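3. Mise en place et entretien de la cellule de prise

3.1. Organisation générale

La cellule décrite dans cette section a été installée dans l'atelier d'Anarholm, où elle est utilisée pour l'étude de la prise d'objets en vrac. Elle comprend un bras manipulateur, un préhenseur à doigts, un bac de travail posé sur une table en bois et le faisceau de câbles qui alimente l'outil. Les aspects liés à la perception et au choix du point de prise sont traités dans la section 4. Nous nous limitons ici à la manière dont la cellule est réglée, puis maintenue en état pendant une campagne d'essais.

Le bac est l'élément qui a demandé le plus de corrections. Dans la première version, il était simplement posé sur la table, et nous avons constaté que sa position changeait au cours d'une série. Un contact latéral du préhenseur avec la paroi suffisait à le déplacer de quelques millimètres, ce qui faussait le calage entre le repère du robot et celui du bac. Après cette observation, la procédure a été modifiée : la position du bac est vérifiée avant chaque série, au moyen d'un gabarit placé contre deux de ses parois, et le repère est de nouveau enregistré si l'écart dépasse la tolérance retenue.

Les objets sont choisis pour leur diversité de forme et de rigidité. Un objet souple, comme un gant de travail ou un emballage froissé, n'impose pas les mêmes conditions de fermeture des doigts qu'un petit récipient en plastique. Cette diversité a aussi une conséquence sur l'entretien, car les objets souples permettent à l'opérateur de faire descendre l'outil très près du fond. La figure 2 montre le préhenseur dans le bac, avec l'extrémité d'un doigt au niveau du poignet du gant.
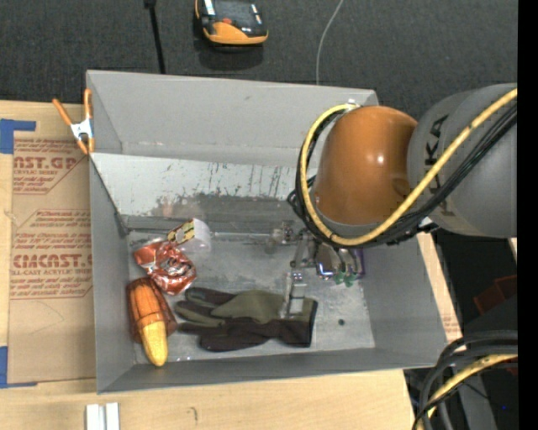
Anarholm, le 12 septembre 2026

Figure 2. Préhenseur engagé dans le bac de travail. Le câble jaune et les câbles noirs contournent l'articulation orangée ; le panneau incliné à l'arrière du bac porte des rayures verticales.

3.2. Passage des câbles

Le cheminement des câbles autour des derniers axes constitue, selon notre expérience, la première cause d'arrêt de la cellule. Les câbles doivent garder une réserve de longueur suffisante pour permettre la rotation du poignet, mais une boucle trop large peut toucher la paroi lorsque l'outil descend dans un angle. Sur la figure 2, on remarque que les câbles noirs forment des boucles libres à gauche de l'articulation. Le réglage de cette réserve reste un compromis, et nous n'avons pas trouvé de règle générale pour le fixer.

La méthode suivie est la suivante. Le bras est d'abord amené à vitesse réduite dans les quatre angles du bac, à la hauteur de prise la plus basse. Dans chaque angle, le poignet est tourné jusqu'aux limites autorisées par le programme. L'opérateur observe les boucles et note toute tension ou tout frottement. Si une correction est nécessaire, l'attache la plus proche de l'outil est desserrée en premier, et les autres ne sont touchées qu'en dernier recours - un déplacement des attaches supérieures oblige en effet à recommencer la vérification complète.

Lors de la mise en service, Tipene Ngata a proposé de limiter par logiciel la rotation du dernier axe, au lieu d'allonger encore les câbles. Cette solution réduit légèrement le nombre d'orientations possibles pour la prise. Elle a été conservée pour tous les essais présentés dans cet article.

3.3. Contrôle des doigts et du fond du bac

Les doigts sont contrôlés tous les 500 cycles. Le contrôle porte sur le jeu des articulations, sur le serrage des supports et sur l'état de l'extrémité, qui ne doit présenter ni bavure ni déformation. Il est réalisé bras arrêté, bac retiré, et dure jusqu'à 18 minutes lorsqu'un doigt doit être remplacé. Les doigts de rechange sont fournis par l'atelier Grimshaw, d'après un plan établi par Vaughan Stubbs.

L'usure des surfaces du bac demande une attention particulière. Les rayures profondes peuvent retenir le bord d'un emballage mince et modifier le résultat d'une prise sans que l'opérateur en comprenne immédiatement la raison. Nous passons donc la main gantée sur le fond et sur le panneau incliné, dans les deux directions, et les arêtes sensibles au toucher sont poncées. Les marques superficielles sont laissées en l'état. Un bac identique, conservé à Kornelville, sert de référence pour juger de l'évolution des surfaces.

La hauteur de prise la plus basse est vérifiée après tout changement de doigt. Une cale de 14 mm est placée sur le fond, puis l'outil descend par petits pas jusqu'au contact. La valeur lue est comparée à celle du registre Wirness, dans lequel toutes les interventions sont consignées. Un écart isolé est corrigé dans le programme ; deux écarts successifs dans le même sens conduisent à démonter le support du doigt pour rechercher un jeu mécanique.

3.4. Reprise après intervention

Après une intervention sur l'outil ou sur les câbles, la cellule n'est pas remise directement en essai. Une série de 100 cycles est d'abord exécutée à vitesse réduite avec les objets habituels, et ses résultats sont exclus de l'analyse. L'opérateur reste présent pendant toute cette série, à portée de l'arrêt d'urgence. La vitesse nominale est ensuite rétablie en deux étapes. Une nouvelle campagne est prévue en octobre avec la même procédure, à l'exception du gabarit de positionnement, qui sera remplacé par deux butées fixées à la table.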